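Gripper closes past the handle on long tapered objects in sim, what am I doing wrong?
Asked by dodeck_dan
Tags: simulation, arm setup, gripper

Hi all! I'm setting up a Franka cell in simulation before we touch the real one (the project is called Nokeck, if anyone remembers my October post). Small stuff is mostly fine. Long things that get thicker toward one end, like a baseball bat, are driving me nuts. The arm goes to the fat end every time, the fingers come down on top of the barrel and the run stops with a contact error.

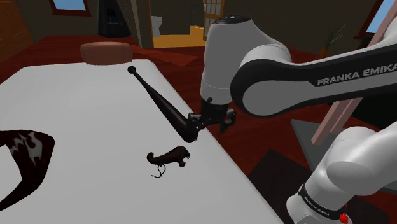 My grasp point is just the center of the bounding box plus an offset I picked by hand. I've run it 100 times with small changes to the offset and I get the same error on nearly all of them. Base position hasn't changed since I built the cell. Contact stiffness is 3000, left over from an older setup. Should I move the base, or is it the grasp point?

Posted 2024-06-08

gustix_bench
Grasp point, I'd bet money on it. Check how wide your fingers open and then measure the barrel in the model. If the barrel is wider, no offset is going to save you, so pick a spot on the thin part of the handle and turn the wrist so the fingers close across it. I'd leave the base alone until you've tried that. You may run short on reach at the far side of the table, but then at least you'll get a reach error and know what you're fixing.

Also look at the scale on your imported meshes! I had one come in 4 times too big and spent a whole weekend blaming the controller.

paulik77
turn the stiffness down, worked for me

wrenchandcoffee
Stiffness won't help if the fingers can't fit around the thing (it might hide the error, though, so be careful with that). I agree with gustix. One thing to add: log the finger opening right before contact, and set your seed to something fixed while you test. I always use 3489, no reason. If you let the seed float you'll never know which change did what. Once the handle grasp works, go back and try the real stiffness values.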